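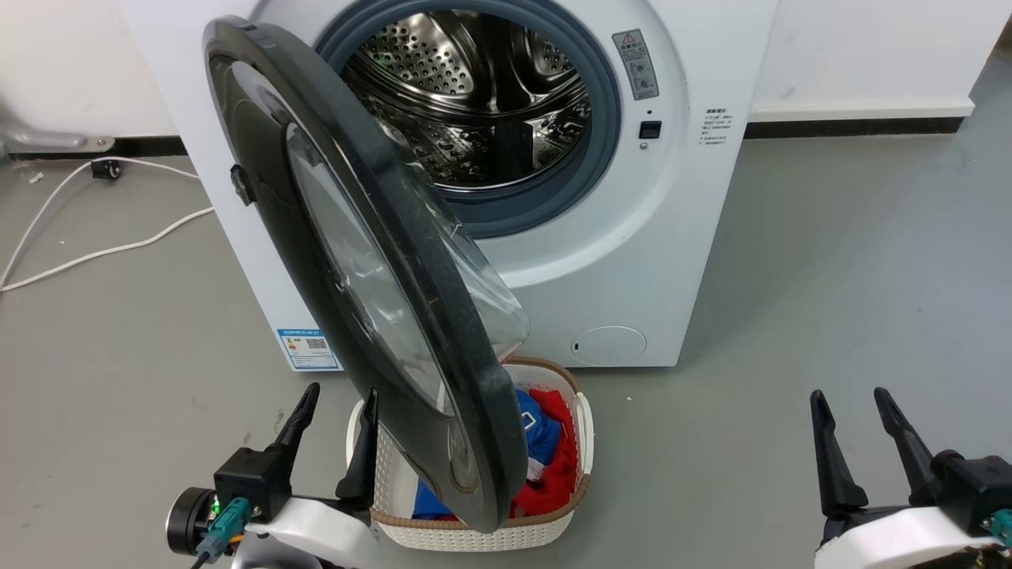 Aufbau Wäsche, Tür offen, Korb davor, beide Greifer im Bild

Betreff: Re: Entwurf Arbeitsregeln Haushaltszellen, Abschnitt Waschmaschine
Datum: 3. September 2026

Hallo zusammen,

nur schnell zwischen zwei Terminen, Bild vom Aufbau steht oben. Antworten jeweils unter dem Zitat.

> Abschnitt 2, Freiraum: Wir würden gern festschreiben, dass der
> Korb immer seitlich von der Maschine steht. Bei uns in Flindora
> hat der linke Greifer im Juli zweimal die Tür mitgenommen.

Seitlich ist bei uns schwierig, dann kommt der rechte Arm nicht mehr sauber an den Korbrand. Wir stellen ihn direkt vor die Maschine. Nachteil sieht man ja: die offene Tür hängt von oben gesehen über dem Korb und verdeckt einen Teil der Wäsche. Für die Kopfkamera ist das Mist. Vorschlag: Position freigeben, aber Pflicht, dass die Überdeckung im Protokoll steht. Und Türwinkel vor jedem Durchgang gleich, am besten Endanschlag.

> Abschnitt 3, Kabel: »Im Arbeitsbereich dürfen keine losen Kabel
> liegen.« Reicht das so?

Nein, zu schwammig. Was ist der Arbeitsbereich? Links läuft bei uns ein weißes Kabel in einer Schlaufe über den Boden. Nach eurem Satz kann man da ewig streiten. Ich würde schreiben: keine Kabel am Boden innerhalb der Armreichweite plus 14 cm, alles andere an der Wand lang und fixiert. Gilt dann auch für uns, ich weiß.

Extra Punkt für die Leitungen am Arm selbst. Das dünne schwarze am linken Handgelenk hängt frei nach unten. Zugentlastung fehlt im Entwurf komplett, bitte als eigenen Unterpunkt. Alcaraz hatte da mal eine brauchbare Formulierung in den alten Regeln, finde sie grad nicht.

> Abschnitt 5, Trommel: Kontrolle vor Beginn durch Bediener,
> Sichtprüfung genügt.

Sichtprüfung ja, aber bitte mit Hand rein. In der gelochten Trommel spiegelt es ziemlich, eine helle Socke hinter der Mitnehmerrippe übersieht man da leicht. Und Gummimanschette auch abtasten, steht bisher nirgends. Danach Bediener raus aus der Reichweite, erst dann Freigabe. Die Reihenfolge muss drin stehen, nicht nur die Punkte einzeln.

> Maschine am Netz oder nicht?

Für Be- und Entladen: Netz ab, Wasser zu. Ausnahme nur, wenn Programmwahl Teil der Aufgabe ist, dann zweite Person am Not-Halt. Da würde ich nicht dran rütteln. Plavbridge wollte das weicher haben (»wenn möglich«), bin dagegen – »wenn möglich« heisst in der Praxis nie.

Noch Kleinkram:
- Aufkleber und Warnhinweise an der Front dranlassen. Skinwood zieht sie ab wegen der Bilderkennung, finde ich falsch. Echte Maschinen haben die auch.
- Kräftige Farben im Korb mischen, rot und blau geht gut. Nur Weiß im weißen Korb bitte nicht als Standardfall.
- Boden vorher absammeln, auch Schnipsel an der Fußleiste.
- Greiferfinger in Ruhestellung nach vorne, nicht in den Korb. Abstand zur Tür fehlt noch, hat wer einen Messwert?

Abschnitt 4 hab ich noch nicht gelesen, kommt nach. Wenn bis in 14 Tagen keiner wiederspricht, würde ich 2 und 3 so in die nächste Fassung übernehmen. Über 5 sollten wir kurz telefonieren, die Netzfrage kriegen wir per Mail nicht durch.

Gruß aus der Werkstatt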